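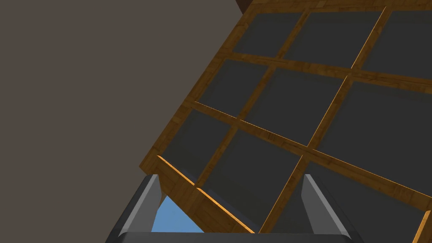
A view from the gripper in the simulator, with a wooden lattice of nine dark panels ahead of the open fingers.

Home | Topics | Robotics | Events | Random article

Kilent Open Day

The Kilent Open Day is a public visit day held at the Kilent robotics workshop in the town of Dullis. It is known mainly for its demonstration of simulated robot manipulation, in which visitors follow on a large screen how a robot arm with a two-finger gripper moves near furniture and other household objects. The edition described in this article took place on 2021-08-25 and was directed by the engineer Sena Odoi.

Background

Kilent was started as a repair workshop for packing machines. The firm later began to write control programs for robot arms, and for this purpose it made its own simulator, which has the name Yeom. In the first years the workshop was not open to the public. Families of the workers asked many times to see the arms, and a small visit was organised for them in January, with 43 guests. The guests had many questions about the simulator, more than about the machines, and Odoi proposed to make a larger day with the simulator in the centre of the programme.

The building stands on the road to the old quarry, and it has two halls. The north hall contains the arms and the tool stores. The south hall was used before for painting, and it is now the room for talks and demonstrations.

Programme

The day was divided into short visits, each with 15 persons. A visit began in the north hall, where a worker showed how a gripper is mounted and how its fingers are changed. After this, the group went to the south hall for the Yeom demonstration, which was the longest part. Children could also try a simple hand controller at a separate table, under the care of the workshop staff.

According to the register at the door, 1791 visitors came during the day. In the afternoon the waiting line reached the road, and the last visits were made shorter.

The Yeom demonstration

The demonstration used a virtual room and a virtual arm. The large screen showed the view of a camera placed near the wrist of the arm, so that the grey fingers of the gripper were in the lower part and the objects were in front of them. Odoi chose this view and not a view from the side of the room. In her introduction she said that a person who looks from the side always believes the task is easy, and that from the wrist even a piece of furniture can look like the roof of a church.

In one part of the demonstration the gripper was brought under a large wooden lattice, with its fingers open and nothing between them. The slats have a warm brown colour and a visible grain, and they frame dark grey panels in three rows of three. From this low position the whole grid appears strongly tilted. Some slat edges have a bright orange shine, and many visitors asked if this was a lamp. Odoi used the question to speak about how light is calculated in a simulator, and why a program which learned only with one kind of light can fail with another.

She also explained the matter of distance. With flat panels which all have the same colour, there is little for a camera program to hold on to, and the edges of the slats become important for finding the position of the arm. The public was invited to guess the distance between the fingers and the wood before the value was shown. The guesses were very different from each other.

The program of that day contained 2884 stored start positions for the arm. A visitor could choose any of them by saying its number, and the operator loaded it.

Reception

The local newsletter Edex gave one page to the open day. It praised the patience of the guides and wrote that the talk in the south hall was difficult to hear from the back rows, where a ventilator was running. Several teachers from Dullis asked for a version of the visit for school classes. Some visitors were disappointed to see a real arm moving only for a short time, and they wrote this in the guest book.

Odoi answered the remarks in a letter to Edex. She wrote that the real arms move slowly when the public is near, for reasons of safety, and that the simulator permits to show mistakes which would damage a real gripper. She promised a better loudspeaker for the south hall.

See also

Yeom (simulator)
Robot gripper
Dullis, industry and crafts

Shared 15 times | 2 comments

Contact | Copyright Kilent and the article authors | Back to top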